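Fatbridge local history board > Old crossings and mills

Was there ever a toll at the Lilitach ford?

wandav
My gran always said you paid to cross at Lilitach before the bridge went up, but I can't find a word about it. The village only had 40 houses then, so who'd bother collecting? Anyone know?

Estine_Ned
There was a toll, I'm sure of it. The mill owner took it and kept the ford gravelled in return. It's in the Schumacher booklet, page 8 I think.

oldferryman
Sorry Ned, but that's the mill lane toll, a different thing altogether. The ford was free — it was the footbridge they charged for, and only on market days.

Estine_Ned
Then why is there a tollhouse on the ford side?

oldferryman
It was a cowshed! My uncle rented it.

ingrid_schumacher
Booklet author here (hello Wanda!). I'm afraid the page is a bit muddled and that's my fault. I found 3 receipts in the mill papers, and two of them just say "crossing". Could be either. I'd lean towards Ned but I wouldn't bet the house on it.

wandav
Thanks all, gran would be delighted you're arguing about it. Off to the record office in November — will report back.

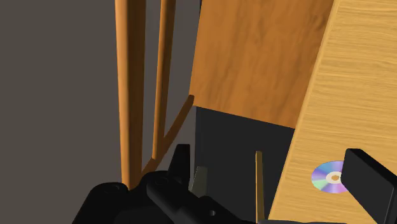
Simulated room with a grey wall and a disc on a wooden surface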